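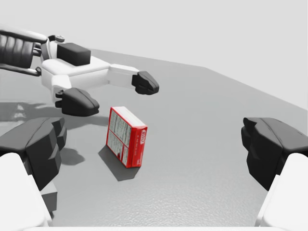
Please Keep Selling Me the Small Screw

I moved to this country in 2000, and in my first apartment there was a coffee grinder which the previous tenant left in the cupboard. It was a Pawlak, heavy and ugly, and it had one broken foot. I wrote to the company, in very bad English, and after a few weeks I received a small envelope with a new rubber foot inside. They asked no money for it. I still have the grinder and I use it every morning.

Last May the handle of my Istix kettle became loose. One screw was missing, a short one, maybe lost in the dishwater. I looked on the website of the maker and there was no page for parts. I wrote to them and they answered very politely that the kettle is "not a serviceable product", and they offered me a discount for the new model. The new model costs 80 dollars. The screw, if somebody would sell it, costs a few cents.

I don't want to tell a story where the old times were good and the new times are bad. My parents had a radio that nobody could repair, and they also had shoes that fell apart in the rain. But I believe something has changed in how a company thinks about the person after the sale. Before, the buyer was someone who would come back with a question. Now the question itself is a kind of disturbance.

People say to me that repair is too expensive. It is true if you must pay another person for an hour of work. But many of us don't ask for the hour, we ask for the screw. I can do the hour myself, in the evening, with the radio on. I am not a technical man, I taught geography, and still I have changed the belt in a vacuum cleaner and the seal in a pressure cooker. It gave me more satisfaction than buying both of them.

The second argument is safety. I take this one seriously. An electric heater that was opened by a careless person can burn a house, and I understand that a company is afraid of it. Then let them keep back the dangerous parts and sell the others. A handle is not dangerous. A lid, a knob, a foot, a drawer for crumbs - these are the parts that break first, and when they break we throw away a machine whose motor is still good.

There is a shop on Viner Street where I used to go for such things. The owner kept them in cookie tins, and he knew by looking which thread you needed. In Hametti, the town where I grew up, there were 2 shops like this on one square. Both are closed now, my sister tells me, and in one of them you can buy phone covers.

What I would like is quite modest. When a company sells a kettle, it should also sell the pieces of the kettle, for ten years, at a normal price, and put a drawing on its website with the number of each piece. Some makers do this already and they are not poor because of it.

For now my kettle has a screw from an old door hinge. It is too long by 4 millimeters, so I put a nut on the other side. My wife says it looks terrible and she is right.

30 June 2019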